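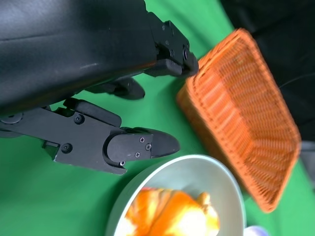
I've been boarding my dogs for most of my adult life, and I'm going to say something that will annoy a few kennel owners I like very much. Stop selling me the webcam. Stop selling me the report card with the paw print stickers, and the suite with the little sofa in it. I want to know who is in the building at night.

This started in January, when I had to leave Biscuit (beagle mix, nervous, loud) at a kennel outside Stoltton while I went to help my sister move. The lobby was gorgeous. They had a fountain! The girl at the desk walked me through four levels of service, and I could have had him read to at bedtime for a few dollars extra. So I asked what time the last person goes home, and she had to go in the back and find out. Seven. Last person leaves at seven, first one in at six thirty. That's eleven and a half hours of a building full of dogs and no people, and it wasn't anywhere in the brochure.

Now, I know most dogs sleep right through it. I know plenty of good kennels run this way and have for years, and I'm not calling anybody cruel. But a dog who panics does it at two in the morning, and so does a dog who's eaten his blanket. I'd like to be told, in plain words, before I hand over the leash.
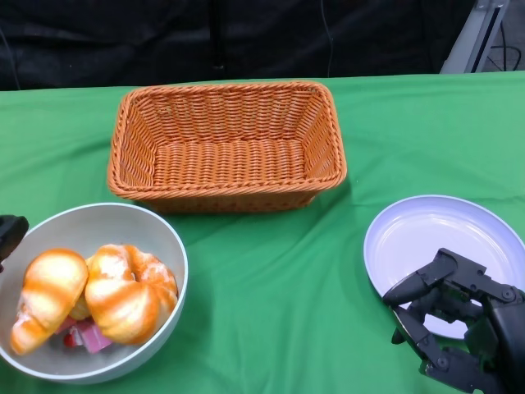

I ended up driving him clear out to Esemdale, to Arnel Estrella's place, and I've been going back ever since. Arnel has no fountain. He has a converted dairy barn, a gravel lot that will take your muffler off if you come in too fast, and an apartment over the runs where he sleeps. Well, he says he sleeps. He charges $20 a night, same for a Chihuahua as for a Great Dane, and if you want your dog fed something special you bring it in a bag with the dog's name on it. My neighbor thinks I'm nuts for driving that far. Her poodle goes to the fountain place and comes home smelling like coconut, so I guess we each get what we pay for.

Aminu Onuoha and I have argued about this over a lot of coffee. He grooms and does some training on the side, and he thinks I'm unfair to the fancy places. His point is that people don't pay for night staff, they pay for what they can see, and an owner who hires an overnight person has to raise prices and then loses customers to the guy down the road with the sofas. He's probably right about the money. I still say put it on the price sheet. Give me a line that says "staffed overnight" or "not staffed overnight" and let me pick. If it costs more, fine, some of us will pay it, and the rest of you can have the bedtime story. 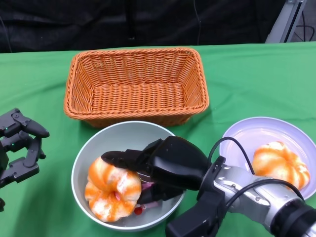 Woven basket on a green tablecloth.

The other thing I'd trade the extras for is a straight answer about how much the dogs get out. "Plenty of playtime" means nothing. I've heard it from a place that did two ten-minute turns in a concrete yard, and I've heard it from Arnel, whose dogs come home so tired they skip supper. Tell me how many times and how long, and whether my dog goes out alone or in a crowd. Biscuit does badly in a crowd. He gets under the other dogs' chins and barks until somebody loses patience with him, and I can't say I blame them.

I wrote some of this in a letter to the paper and got a few replies, mostly from people telling me to use a house sitter. Fine if you have one! My last one let him sleep on the stove side of the kitchen with the trash can, and you can guess the rest. One reader did send in a useful answer, though. 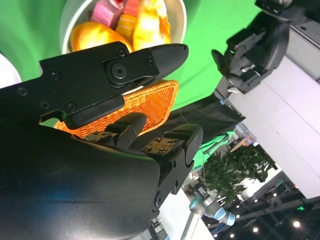
What should I ask a kennel before I leave my dog there overnight?

Ask what hours a person is on the property, which vet they call after closing, and how they would reach you. Then ask to see the runs where the dogs sleep, and if they'll only show you the lobby, try another kennel.

I'd add one more, which is to go look around dinnertime. Mornings are all mopped floors and fresh faces. By five thirty everybody's tired, the barking is at its worst, and you find out pretty fast whether the staff still likes dogs. Arnel was hosing down a run and talking to an old setter about the weather when I first came by. I booked Biscuit in before I'd seen the rest of the barn.

29 May 2004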